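Rosby community kitchen opens its doors for a second season in July

ROSBY – The Rosby community kitchen will start its second season of shared evening meals in July, with more places at the table and a longer program of cooking classes. The kitchen is run by Havitport, a neighbourhood association which has organized food activities in the town for six years.

In the first season the kitchen served more than 2000 meals. Many of the guests were people who live alone, and also families who moved to Rosby recently. Havitport has received many requests to continue, and the association is glad that it is now possible.

The meals are served from 6 p.m. and the menu changes every evening. Noodle soups, rice dishes and dumplings were the favourites last season, so they will come back. Soups and stews from other kitchens of the world will be added – the cooks are all residents of the town and they bring their own recipes. 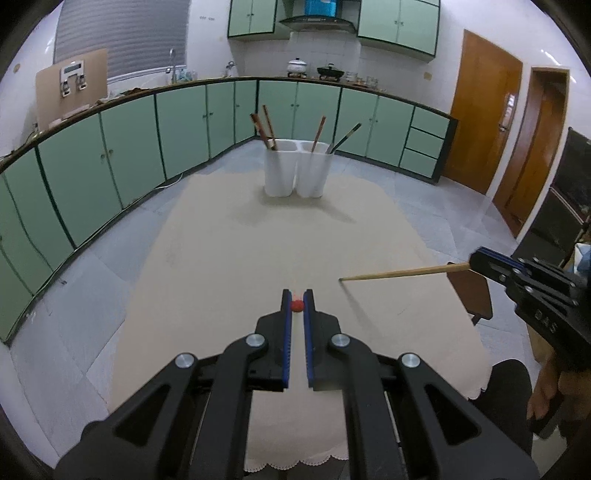

Chopsticks in a white two-part holder on a tablecloth with a lace hem.

The cooking classes are new in this form. Each class has 15 places and takes place in the afternoon before the meal, so that participants can eat together with the other guests what they have prepared. No experience is necessary. Aprons and knives are provided, but participants are asked to bring a container for leftovers.

The season is supported by Khoury, a family grocery business, which delivers vegetables and dry goods at a reduced price. The Skedlow hall has offered its dining room without rent until the end of the season. With these contributions the price of a meal can stay the same as before, and children eat for free.

Havitport is also looking for donations of bowls, serving plates and table linen in good condition. The goal is to collect 200 bowls before the opening evening. Items can be left at the side entrance of the Skedlow hall in the mornings.

Registration for the classes is open now at the Havitport office and at the Khoury store. For the evening meals no booking is needed.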